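Skorko Workshop Automation Project
Progress report to the Guerreiro Fund: demonstration visit and open day

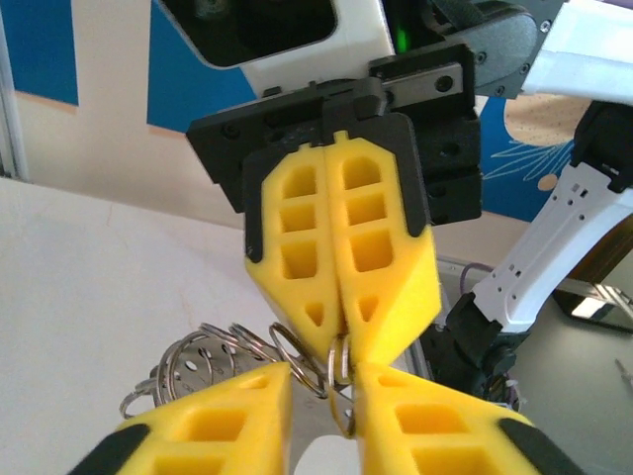 Two-arm bench during the ring handling work, with the grippers at the wire rings.

Report date: 02/07/2024
Prepared by: Ewan Quinlan, project lead
Site: Clilthorpe

1. Purpose of this report

The grant agreement asks for a written report after each public event. This one covers the open day at Clilthorpe and the visit by the Fund's technical adviser, Hartmut Wiegand, which took place in the same week. It also gives the position on spending and on the work planned up to August.

2. Work shown

The project is looking at whether a pair of low-cost robot arms can handle small, linked metal parts. Our test pieces for this period were silver wire rings. They catch on one another and hang differently every time they are picked up, so a fixed program is of little use. The arms are driven by an operator for training runs and then run on their own from what was recorded.

Both arms carry yellow two-fingered grippers. We changed to the current finger shape in the spring after the older, straight fingers let thin wire slip out sideways. The new fingers have pockets in them to save weight and narrow to a point, and the operators prefer them for getting hold of a single loop. We have not yet worn out a set.

The demonstration had two parts. In the first, an operator lifted the rings with one arm and passed them to the other. In the second, the arms tried the same handover without an operator. Visitors could stand at the end of the bench and ask questions during both parts.

3. Open day

We opened the workshop for 3 hours. Most of the people who came were from small manufacturers in the area, along with two teachers from the technical college and some family members of staff. Sign-in sheets are held at the office and can be sent on request.

Questions were mainly about cost, speed and safety. On speed we told people plainly that the arms are slower than a trained person and are likely to stay that way for this task. Several visitors asked if the arms could sort mixed parts by size. We have not tried this, and it is outside the present grant.

We ran the handover without an operator 18 times during the day. It was completed on most attempts. The failures were nearly all of one kind: the second gripper closed on two loops when it should have taken one, and the rings jammed when the first gripper let go. Once, a cable tie on the left arm came loose and we stopped to replace it. The demonstration was off for part of the first hour for this reason.

4. Adviser's visit

Mr. Wiegand spent a morning at the bench and a further hour going through our records. He drove the arms himself for several runs. His main points were:

The wrist camera view is good enough for close work, but reflections from the wire make it hard to judge which loop is in front. He suggested softer lighting over the table.

The notes kept by operators are uneven. Some record every dropped part and some record only whether the run was finished. He asked for one form to be used by all.

The written safety procedure should be posted at the bench as well as kept in the office.

We accept all of these. The procedure has been posted. A single form has been drafted and is in use on a trial basis. Lighting is dealt with in the next section.

5. Spending

The equipment line for the year is 4,000 dollars. Of this, 3,000 has been spent, chiefly on the second arm, the grippers and spare motors. The remainder was set aside for a parts feeder from Skuro. Delivery of the feeder has been put back and we no longer expect to use it this year. We would like the Fund's agreement to move part of that money to lighting and to a second set of gripper fingers. A revised budget sheet is attached separately.

Staff time is in line with the plan. Travel is under budget, as the adviser covered his own costs.

6. Next steps

Recording of new training runs has started, with attention to the case where two loops are gripped together. Operators have been asked to include runs in which they let go and try again, which were mostly left out of the first set.

Once the new lighting is in, we will repeat the handover trials with the same rings and the same table position so the results can be compared with those from the open day. We expect to have these by August and will include them in the next report.

The college has asked for a shorter demonstration for its students. We have said yes in principle, with the date to be settled after the lighting work.

A decision on the budget change is the only item we need from the Fund at this stage.

Ewan Quinlan
Skorko, Clilthorpe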